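Zirkia Supper Club: Your Questions

Hi! I run Zirkia, a home supper club just outside Imham, and I get the same emails over and over (which I love, keep them coming). I finally sat down one Sunday and typed up my answers. If yours isn't covered, write to me and I'll add it when I get a minute.

What is a supper club, anyway?

It's dinner at my house with people you mostly haven't met. I cook one menu, everybody eats the same thing at the same time, and you chip in a set amount. It's less formal than a restaurant and a bit more organized than a potluck. I started it when I moved here and wanted somebody to feed, and we've now had 107 suppers, so I guess it stuck.

Where do I go?

3021 Tuncer Road. Your phone will try to send you up the gravel lane behind the feed store. Don't let it! Stay on the paved road until you pass the white mailbox with the dent in it, then take the next left. Park on the grass side, please, and leave the neighbors' gate clear.

What time should I show up?

Doors open at 6:30 and soup goes on the table at 7. If you're early I will hand you a peeler. If you're going to be late, text me and I'll keep a bowl warm, but I won't hold the whole table.

What do you cook?

Whatever is good that week. In August it's tomatoes in every course and I make no apologies for that. Come fall it's squash, beans, pork shoulder, lots of onions cooked for a very long time. Deep winter is stew and dumplings, pot pies, braised cabbage, and the baked rice pudding people keep asking me to put on the website. I'll get to it.

Does the table change with the seasons too? 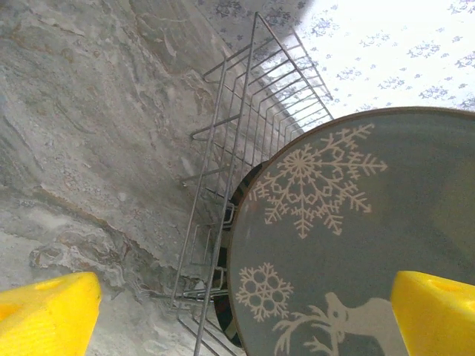
Winter suppers are the ones I fuss over the most, partly since it's dark by the time you get here and everyone wants a bit of cheer. I keep the food plain looking on purpose, lots of browns and creams, and let the dishes do the dressing up. A slate blue-gray plate with pale snowflakes on it and a thin brown rim looks great under a scoop of mashed potatoes, and I wouldn't bother with a fancy tablecloth on top of that – an old linen one is plenty. Summer is much simpler. Plain white plates, jam jars for the flowers, paper napkins if it's corn night.

Can I bring my own dish to share?

You can bring bread or something sweet for after. I'd rather you didn't bring a main, only so it doesn't have to fight with mine for oven space. My oven is small and moody and the left side runs hot.

I have food allergies. Can I still come?

Most likely, yes, but tell me when you book and not when you're sitting down. I can do no dairy, no meat and no eggs without much trouble. Wheat is harder. I bake in that kitchen all week and there is flour on everything, including me, so if you have celiac I'd feel better telling you to skip it. For nuts I'll leave them out of the whole menu if even one person asks.

How many people come?

It depends on the night. The whole downstairs is 600 square feet and that includes the kitchen, so it gets cozy fast. The long table does most of the work and the card table gets pulled up to the end when there's a crowd. If you're at the card table you get served first, that's the rule, and it makes up for the wobble.

Your room sounds small. Any tips for hosting in a little place?

Oh, I have opinions! Get chairs that stack. Put the coats on the bed. Serve everything family style so you're not squeezing behind people with hot plates, and clear the counter completely before the first guest walks in, even if it means hiding the toaster in the bathtub. Lamps are better than the ceiling light, and two small lamps are better than one big one. Candles only if they're short enough to talk over.

What about the walls and such? I want to do this at my place and it feels drab.

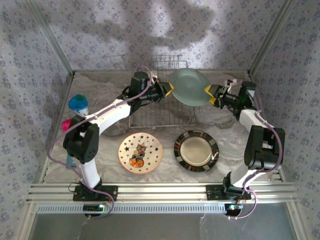

I'd sort out the lighting first and then see how you feel, because a drab room at noon can be lovely at 7 in the evening. If it still bugs you, try pattern, just keep it small. I used to be scared of wallpaper and I've come all the way around. White with a little grayish-blue flower all over it is about as easy to live with as wallpaper gets, and with something gray and white and marbled underneath, like you see here, you've got a cool, quiet background that will go with nearly any food you set in front of it. Big bold prints I'd save for a powder room. Get a sample and tape it up for a week before you buy, and look at it with the lamps on.

Where do you find your dishes?

All over. Church sales, yard sales, the back shelves at Ulolell (that's the thrift shop by the old depot – go on a weekday morning). My advice is to buy in odd lots and stop worrying about matching. Pick a color family and stay in it. I look for chips by running a finger around the rim with my eyes closed, and I tap each plate with a knuckle. A dull thunk can mean there's a crack you're not seeing. Serving bowls are the hard thing to find, so if you see a good big one, grab it and think later.

Do guests help clean up?

Nobody has to, but there's usually a little crew at the sink by dessert and I won't chase you off. Scraping goes in the green bucket. Glasses get washed first while the water is clean, then silverware, then plates, and the greasy pots go last and mostly soak overnight.

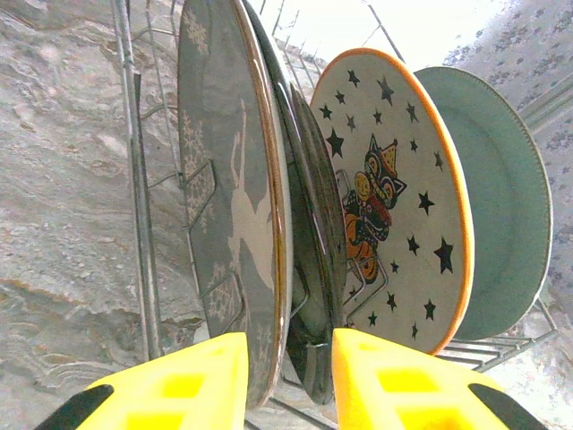

The one thing I ask is that you leave the cast iron for me. I know you know how to do it. Leave it anyway! And please don't put knives down in the soapy water where somebody can't see them.

Are kids welcome?

Yes, at the early suppers, which are marked on the calendar page. There's a box of crayons and the dog is very patient. The late ones run long and I'd say leave the little ones home for those.

How do I pay, and what if I have to cancel?

Cash in the blue tin by the door, or send it ahead when you book. If you cancel 4 days out or more, you owe me nothing. After that I've already bought the groceries, so I keep the money and you're welcome to send a friend in your spot.

Is there a waiting list?

There is. Send me an email with the word "list" in the subject line and tell me which nights are hopeless for you. I go down it in order, and winter fills up first.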